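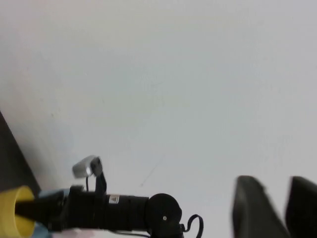
**List:** Kirkunar Small Kitchens
**Date:** Mon 1 June
**Subject:** Re: Where do you all put the cups?

Hello everyone, and thank you for the welcome back after my long silence! I have been reading along since February without saying much, but cups are a subject I have opinions on, so out I come.

Our friend in the Lewis building wrote:

> We have the one counter, 252 inches of it if you believe the lease, and I swear most of that is stove. My big dish rack lives on it permanently and I am tired of looking at it. The plates I can wash and dry and put away. It's the cups that never end. Three people, and every one of them takes a new cup for every drink of water.
>
> I've tried a towel on the counter (the towel gets soggy and the cups get that closed-up smell). I've tried a second rack on top of the fridge (nobody can reach it but me). Someone at work suggested one of those little stands with posts, where the cup hangs upside down. Does anyone have one? Do they tip over? Can you put plastic cups on them or are they only for mugs with handles? And does it need to be next to the sink, or can it go somewhere else in the room?
>
> Also, if anyone is getting rid of a narrow rolling cart, I would take it off your hands this week.

First, do get the tape measure out before you argue with the landlord, but I'd be very surprised if you have 252 inches. That is twenty-one feet! I think somebody measured the walls.

Now, the stand. I do have one, and I've been using it long enough to have gotten past the honeymoon. Mine is a small light blue one, a round shallow tray with a raised rim and two thin posts coming up out of it. Each post has a little white flower on top, and I'll admit the flowers are what sold me. I was in Flemby for light bulbs and came home with a cup rack and no light bulbs. There were plainer ones on the same shelf and I didn't give them a second look.

It doesn't live by the sink at all. I keep it on the black table against the wall, toward the back edge, where an elbow won't find it. The sink is four or five steps away, and I give each cup a good shake over the basin before I walk it across. The tray catches whatever drips after that. You do have to empty the tray, and I tend to remember this when I pick the whole thing up to wipe the table and pour it down my own sleeve. Every morning would be sensible. I manage most mornings.
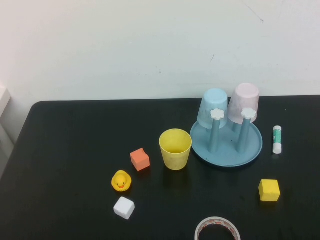 *The cup rack on the black table, with the blue and pink cups up and the yellow one standing beside it.*

As for your question about plastic cups, plastic is all I put on mine. They are the speckled kind with a matte finish, no handles, and they go upside down right over the posts. The thing to check is how wide the mouth of your cup is and how deep the cup is compared to the post. A shallow cup on a tall post wobbles like a hat on a broomstick. A very narrow one may not want to go over the top at all, especially if the top is a decorative shape like my flowers. Take one of your own cups to the store with you. I know it feels silly, walking around housewares with a cup in your coat pocket, but I've done it and I was not arrested.

Tipping: a little, if you load one side and leave the other bare, and only if you bump it. With a cup on each post it sits nicely. I would not put heavy stoneware on a rack this light. My sister-in-law has the Wumon, a bigger metal one with arms that fold out, and she puts her stoneware mugs on it without a thought. It takes up a good deal more room, though, and it sounds to me as if room is what you're short of.

About that closed-up smell — I'm fairly sure it's the towel. When the rim sits flat on cloth there is nowhere for the damp to go, and plastic seems to hold on to a smell longer than glass does. Since I stopped using a towel I haven't noticed it. If your cups already have it, try baking soda and warm water overnight, then a plain wash and plenty of air. One round did it for most of mine. The cup my nephew keeps for orange soda needed two, and I make no promises about that cup in general.

What helped me even more than the rack, and I say this gently to a household of three, was giving everybody a color. We have blue, pink and yellow. If yours is yellow, you drink from yellow, and if yellow needs washing, well, you know where the sink is. I put all the spare cups away in a box in the hall closet and waited for complaints. There was one complaint and it lasted through supper. We went from a sinkful every evening to a small handful of cups, and I no longer find them on the windowsill or the edge of the tub.

You'll have noticed that three colors and two posts don't add up. That did bother me at first, and I nearly went back for a second rack. In practice one of us is generally in the middle of a drink, and the odd cup out just stands on the table next to the rack, right side up. If it needs drying and both posts are taken, I dry it with a cloth like my mother did and that's the end of it. For your three I might look for a rack with four posts, if you can find one with a tray that isn't the size of a pizza pan. You'll want room for a guest.

One more small thing on where to put it. Keep it a few inches out from the wall if your wall is painted with anything flat. Ours is off-white and shows every smudge, and I have scrubbed at it enough to know that scrubbing makes a different kind of smudge. If anyone on the list has a good way of getting gray marks off flat paint without leaving a shiny patch, please write in! I've been told an art eraser, and I've been told a slice of white bread, and I'd like to hear from somebody who has tried either before I start rubbing a sandwich on the wall.

I'm afraid I have no rolling cart to offer. I do have that box of spare cups in the closet, if the Lewis building would like more cups, though I suspect the answer is no. I also have a wire shelf riser that fits under a standard upper cabinet and has been in my way for ages. It's free to anyone who will come and get it. Weekday evenings are best, and please ring twice, the first ring doesn't always carry to the kitchen.

Warmly, and with apologies for the length,
your yellow-cup correspondent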